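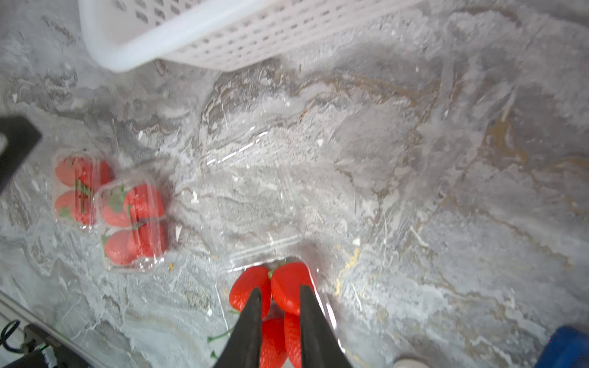
Brokden, March 13, 2022

Speaker notes, Titilayo Ajayi: "Run 1668, and what we changed after it"

Opening slide stays up while people find their seats. Say hello, thank the Bunder team for having us, and mention that the tea is at the back (they will have found it already, but it's nice to say).

Start with the work itself, slowly. Strawberries into clear clamshells, two arms, one gripper each. The fruit is artificial, and so are the leafy caps. Point out the bit of green stem lying on the marble next to the nearest box. I do love this view from the wrist, with the two black fingers down among the berries, and I could talk about it all afternoon, but please keep it to two minutes! The thing I want them to take from it is how little room there is in a box for a pair of fingers, and how much everything depends on the gripper letting go when it is told to.

Then the run. Read the log line out loud: run 1668, stop requested, left arm stopped, right arm did not. The right arm carried on for 3000 milliseconds after the request. Pause here and count three seconds on the clock at the back of the room. It feels very long when you do it properly. Say plainly that no one was hurt and that the grippers touched, lightly, and that we were lucky in the speed setting that day.
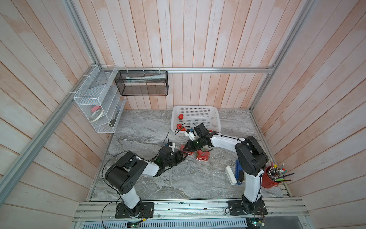
The two grippers close together over the middle of the floor, white basket behind.

Give them a moment with this one. Ask where they would put their hand if a berry rolled away under the left gripper. Most people say "from the front, quickly", and I said the same when Gromon first asked me. Talk through why that is a bad answer while the arms are live, and be kind about it – everyone in the room has done it, me included.

Cause. Keep it simple, the controls people can ask for more afterwards. Each arm had its own stop timer. The left one had been changed to the short setting in December and the right one had been left on the old setting, and our start-up check only asked whether a timer existed. It never asked what the timer said. I signed off that check, so say so, and don't rush past it.

What we changed:
One stop signal now goes to both arms together.
The start-up check reads the timer value and refuses to run if the arms disagree.
There is a keep-apart distance between the grippers, and a slow speed inside it.
Hands stay out until both arms report stopped. Reaching in for fallen fruit counts too.

We ran the stop test five times on each arm with the Sheikh controller and will repeat it whenever anyone touches the settings. If somebody asks whether five is enough, say that I would like more, and that we are still arguing about it.

Still open: the cables on the right arm, and whether a stopped gripper should hold its berry or drop it. I lean towards holding. Ask for a show of hands and write the result on the board for Gromon.

Questions, then lights up. Leave the printed log on the front table for anyone who wants to look.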